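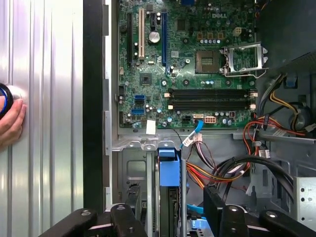 In June I promised to write down how we spent the money for the second work cell, and I am late with it. A few readers asked for numbers, so I will give the ones I am allowed to give.

First, the situation. Our shop in Enden takes apart old office computers. The parts which still work are sold, the rest goes to the recycler as sorted material. We have one robot arm cell already, and it is busy with monitors. The second one is for desktop towers. I was asked to make the plan and the budget, and I had never made a budget for more than a printer before.

The total was fixed before I started: 82 thousand dollars, everything included. I thought this was a lot of money. It became small very quickly.

The arm itself was the easy part. I asked for quotes from Curnura and from Yang. Yang was cheaper, but the price did not include the controller cabinet, and I found this only on page 7 of the offer. When I added the cabinet and the training days, the two offers were almost the same. We chose Curnura because their service person can reach us in one day. If you compare quotes, please make a table with the same lines for each seller and ask them to fill the empty lines. I did it only after the second round and lost two weeks.

The gripper cost me the most nights. I wanted one gripper for everything, and the sellers are happy to say yes to this. But a desktop tower is not a friendly object. There is the big side panel, which is light and wide, and then inside there are drives, cables with small locking tabs, memory, brackets with sharp edges. A tool that holds the panel well is too big to go between the cables. In the end I took a gripper with changeable fingers from Clomitz and put 2390 dollars in the plan for spare fingers alone. My boss crossed it out. I put it back. He crossed it out again, and we found a middle way: the first set is in the equipment budget, and the next ones are paid from the monthly repairs. I still think my first way was more correct.

A person stays in the cell, and this must be in the budget too. When I wrote the first version, I counted zero hours of labor for the tower cell, as the brochure shows it. My colleagues laughed. Somebody has to steady the case, free a cable that is tied too tight, decide if a board is worth keeping. So now there is one person per shift in my calculation, and the cell has to pay for itself with this person inside. It also changed the safety part, because a cell where people work close to the arm needs a different assessment than a closed one. Ask for the price of this assessment early. I asked late.

Something else I did wrong was the choice of test material. For the trial days I prepared 100 towers, and nearly all were of the same model, because they came from one office and were already on the pallet. Of course the trial went nicely. After that a mixed pallet came, with cases that open on the other side and with drives turned in another direction, and the times were not the same times anymore. If I could repeat it, I would bring the ugliest mixed pallet we have to the seller and let them sweat a little.

Small things which I forgot in the first version and which you should not forget:

Compressed air line to the new place
Bins, labels and a second scale
Lighting over the table (shiny metal panels give terrible reflections to a camera)
Shipping insurance
Replacement cables for the wrist camera
Electrician, two visits

None of them is expensive alone, but together they ate my reserve before the arm was even on the floor.

The next question for me is when to replace the gripper of the first cell, and if it should be the same type so that we can share the fingers. I have asked Clomitz for a price on a second unit and I am waiting. In the meantime I keep a notebook next to the table and write down each finger that we change, with the date. It is already more useful than my spreadsheet.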